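Minutes, software side, monthly sync (June)

Started at ten past four, eight of us in the room plus the two Evine people on the call. I'm taking the notes again, so if your point comes out sounding like me, send me a correction before the next one and I'll fix it.

Last month's minutes: agreed, with one change. I had written that the Lenus planner was "done." It was the interface that was done. Changed to "interface frozen."

1. Planner timeouts

We spent longest on this one. Lenus still gives up on some grasp approaches where the part stands on its edge, and when it gives up it hands back an empty plan with a success code, so the layer above happily executes nothing and logs a completed pick. I'd been blaming the controller for that for two weeks (sorry, controller people, I owe you a coffee).

Out of the last batch of 763 replayed approaches, 40 came back empty. All 40 had the same thing in common: the goal pose was fine, but the pre-grasp pose sat inside the inflated collision margin of the table. The margin is one global number and somebody set it very generous back when we only had the big boxes. For thin-walled stuff standing up, that margin eats the space the fingertips need.

Two ideas on the table. One is a margin per surface, which is the clean fix and touches the scene file format. The other is a margin that shrinks along the last stretch of the approach, which needs no format change but makes the planner harder to reason about. We went back and forth and I changed my mind twice while typing. We settled on per surface. The empty plan with a success code gets fixed regardless, this week, on its own branch, and it should raise an error that says which pose failed. Please no more "unknown planning failure" strings!

Action: me, error code and message. Planner pair, draft of the new scene file fields.

2. Control loop on the new firmware

Good news here. The loop holds 200 Hz on the bench machine with logging turned on, which it did not do in spring. The trick was moving the log writes out of the control thread and into a ring buffer, and yes, I know three of you suggested exactly that last fall. It still stutters when Halliday is open on the same machine with live plots running. We talked about whether that counts as a bug. My view is that people are always going to have the plots open, so it counts. The other view is that the bench machine is old and we should stop tuning for it. Left open, but we'll measure on the newer box before anyone argues any further.

One more thing on this - the gripper width command and the width reading are in different units in the config, meters in one and millimeters in the other. It has always been that way and we all know it, and a new person lost a full afternoon to it last week. We're switching both to meters. There will be a loud warning on startup if an old config is loaded, for one release, and after that it refuses to start.

Action: controller pair, unit change and the warning. Me, timing run on the newer box.

3. Perception, white on white

Bemia (the segmentation service, for the Evine folks who asked) is doing well on colored parts and badly on pale ones. A white tub on a pale table gets a mask with the rim missing, or with its shadow glued on, and then the grasp sampler puts one finger pad exactly where the wall isn't. We looked at a bunch of masks on the big screen and it was pretty clear that the see-through edges are the worst of it.

Turning up the contrast before segmentation helps with the rim and makes the shadow problem worse. Swapping the tabletop for a dark one would help a lot and nobody wanted it, me included, as the customer tables are pale and we'd only be hiding the issue from ourselves. What we'll try is feeding the gripper camera view in as a second view once the fingers are close. Up there the object is large and the edge between base and side wall is easy to find, even when the overview camera can't see it at all.

There was a side discussion about whether the fingers should be masked out of that view with a fixed mask or a computed one. Fixed is simpler, but the fingers move as they close and so do the links behind them. Computed from the joint reading is better if the timestamps line up, and right now they're off by 11 milliseconds on average. Fix the timestamps first, then do the computed mask.

Action: perception pair, timestamps, then the mask, then come back with numbers.

4. Labels and naming

Short one. Object names in the replay tool don't match the names written on the objects themselves. The tool had "white pack", "whitepack" and "pack_white_2" all pointing to the same entry. From now on the name in the tool is what's written on the thing in marker, same underscore, same lowercase. If there's nothing written on it, write something on it. I'll do a rename script for the old recordings, and it will keep the old names as aliases so that saved searches keep working.

5. Replay tool

Halliday can now step backward through a plan, which made me unreasonably happy. Stepping backward across a gripper close event still shows the fingers in the wrong state until you step once more. Known, small, on the list. Evine asked for an export of a single approach as one file, with the views, the plan and the joint readings together. We said yes to the file and no to promising a date.

6. Any other business

The nightly build has been red since Sunday on a test that only checks spelling in the help text. Fixed during the meeting, by the person who broke it (me).

Closed a few minutes over time. Next one is same room, same hour, and can we please start with perception, so it doesn't get the tired end of the meeting again.

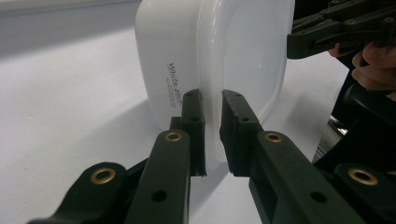 Comment on item 1, Evine: we'd like the per-surface margin to have a default, so that our old scene files still load without edits. If the default is today's global number we're happy, and we can lower it on our own tables as we go. Could you also put the margin that was used into the new error message? It would save us asking you every time.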